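Tetar Procedure Template Pack - Review

Posted 17 Mar 2026

I bought the Tetar pack in January to replace the operations manual at our office, which had grown to 39 separate files. The pack costs $24 and comes as one download with templates for purchasing, leave, expenses, complaints and record keeping.

Each template opens with a purpose line, then who it applies to, then numbered steps. The wording is clear and new staff could follow the expense procedure on first reading. The revision table on the last page of each file is the part I use most.

The complaints template is weak. It has only 2 steps between receiving a complaint and closing it, so I wrote my own. The leave template assumes a much bigger company than ours, and I deleted half of it. Page numbers also broke when I merged files - a small thing, but it took an afternoon to fix.

I looked at the Jaramillo set as well. It is longer and has better checklists, but it costs $998 and you can't edit the headings without a separate license.

Support answered my one email the next day. Updates are free for a year, and after that you pay the full price again.

I would buy it again for a small office. Four stars.
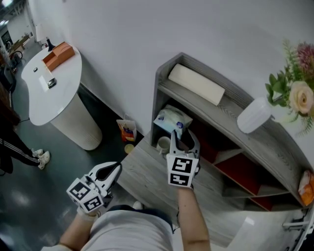
One star off for the complaints template.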